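How to Oil and Look After a Butcher-Block Tabletop

Posted 21 March 2023 in Workroom & Bench

I have been putting off writing this one for a good long while, mostly on account of the fact that everybody who owns a wooden top seems to have strong feelings about what ought to go on it. My own feelings are fairly mild. I like a plain oil finish, I like it renewed before it gets thirsty, and I like a surface I can spill coffee on without holding my breath. If you want something glossy enough to see your face in, there are lovely guides for that elsewhere, and I won't be the least bit offended if you wander off to find one.

What follows is the way I do the tops at home in Tallanham, on a weekend when I can leave the window open. It works for a workbench, a craft table, a desk or a kitchen island. The kitchen island does need a few extra cautions, and I'll get to those near the end.

What you'll need

A bottle of plain wood oil meant for tabletops (I use the Adach bench oil, the unscented kind)
Sandpaper in 120, 180 and 220 grit
A sanding block, or a small orbital sander if you have one
Lint-free rags, more than you think
A vacuum with a brush head
A bucket of water with a lid, for the used rags
Nitrile gloves
A flat scraper, plastic if you're nervous

My last top came from the offcut rack at Najafi Lumber and cost me $89, on account of a knot near one corner that nobody else seemed to want. I have grown very fond of that knot. If you're shopping for one, run your palm along the glue lines before you pay, and sight down the long edge for any bow. A slight bow will often pull flat once the top is fastened down, but a twist will drive you up the wall for years.

Step one: clear it and clean it

Take everything off the table that comes off. If something is bolted on and you'd rather not disturb it, you can work around it with a folded piece of sandpaper and a bit of patience, and mask the foot of it with painter's tape. Vacuum the top, then go over it with a cloth that has been wrung out hard in warm water and a drop of dish soap. Follow right away with a dry cloth. You want the dirt gone and the wood barely damp.

Now let it dry overnight. I know. I always want to start sanding the same afternoon too, and every time I've done it the paper has clogged up and I've had to go to the store for more.

Scrape off any glue drips or candle wax while you're waiting, holding the blade low and moving with the grain. Wax that has gone soft will smear, so if the room is warm, set a bag of ice on it for a few minutes first (dry the outside of the bag, please, or you'll be dealing with a ring as well).

Step two: find out what's already on there

Put a few drops of water on the surface in a spot you don't care much about. If they soak in and leave a dark patch, the old finish is more or less gone and you can go ahead. If they sit there in beads, there's still something on the wood. Old oil is fine and can be oiled over after a light sanding. Varnish or polyurethane is another matter and has to come all the way off before you go any further, or your new oil will just sit on top and stay tacky until you lose your temper with it.

A quick way to tell the two apart is to scratch gently with a fingernail or the corner of the scraper somewhere out of sight. Varnish comes up in little pale flakes. Oil doesn't come up at all.

Pale tops show every change in color, so try your oil on the underside first and look at it again the next day. The wood will go a shade or two warmer, closer to honey, and there's no going back short of sanding. 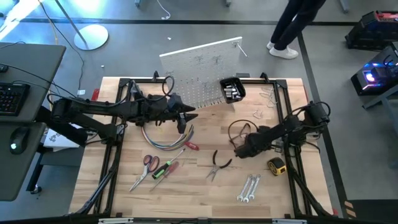 A light butcher-block top with a white pegboard standing at the far edge.

If you keep a pegboard or shelf behind the table, this is the moment to wipe that down as well. Pegboard collects an amazing amount of dust in its holes, and it will all come drifting down onto your fresh oil the minute you hang something up. I run the vacuum brush over mine and then a barely damp cloth for the finger marks. Tape a strip of paper along the bottom where the board and the table are close together. Sanding dust has a way of packing itself into that gap.

Step three: sand

Start with 120 if the top is rough or stained, or 180 if it's only a bit dull. Go with the grain, always, in long overlapping passes, and let the weight of your hand do the work. It's tempting to lean on a stain and dig it out, and what you get is a clean spot in the bottom of a little bowl. Sand the whole area evenly and be willing to leave a ghost of the stain behind. It's a table. It has had a life.

Vacuum between grits. When you get to 220, wipe the whole top with a damp rag, let it dry, and you'll feel that the grain has come up fuzzy. Knock that back with a light pass of the same 220 and it'll stay down when the oil goes on. This is the step most people skip, and it makes more difference to how the table feels than anything else on this page.

Don't forget the edges! Round the sharp corners over just slightly with a few strokes of the block, enough that your forearm doesn't notice them when you lean.

Step four: oil

Gloves on, window open. Pour a small puddle in the middle and spread it outward with a folded rag until the whole surface looks wet. Watch it for a bit. Some patches will drink it down faster than others, end grain especially, and those want a second helping straight away. Wait as long as your bottle tells you to (mine says 14 minutes, which I have always found charmingly exact), then wipe off every bit that hasn't soaked in. Every bit. Then take a clean rag and wipe again.

The second coat goes on the next day, and the third the day after that. Between coats, rub lightly with a worn-out piece of 220 if you feel any grit. Do the underside too, at least once. A top that's sealed on one face only can start to cup when the seasons change.

A word about the rags, and please take this part seriously. Rags soaked in a drying oil such as linseed or tung can heat up by themselves and catch fire. Don't ball them up and don't toss them in the trash. Put them straight into your bucket of water with the lid on, outdoors, and follow your local rules for getting rid of them.

Step five: leave it alone

The table will feel dry long before it is. Light use is all right after a couple of days, but keep hot mugs, wet glasses and anything heavy off it until the cure time on the bottle is up. Mine took nearly 176 hours last June, in sticky weather, before it quit smelling of anything.

For a kitchen island

Pick an oil that's clearly labeled for food contact, and let it cure fully before any food goes near it. Plain food-grade mineral oil is the simple choice, though it never really hardens and you'll be topping it up more often. Don't put mineral oil underneath one of the drying oils, either. They don't get along.

Keeping it up

Wipe with a damp cloth, dry with another, and skip the spray cleaners. Water rings usually give in to a little 220 and a dab of oil. When the shine has gone patchy, or water stops beading, give it one fresh coat and wipe it back the same way as before. The table by my back door gets this twice a year, and the desk upstairs maybe once, if I remember.

My next page will be on flattening a cupped top, using the old one I brought home from the Drendell barn sale. It's leaning against the wall in the hallway as I type, and I need to get it out of there before somebody trips over it.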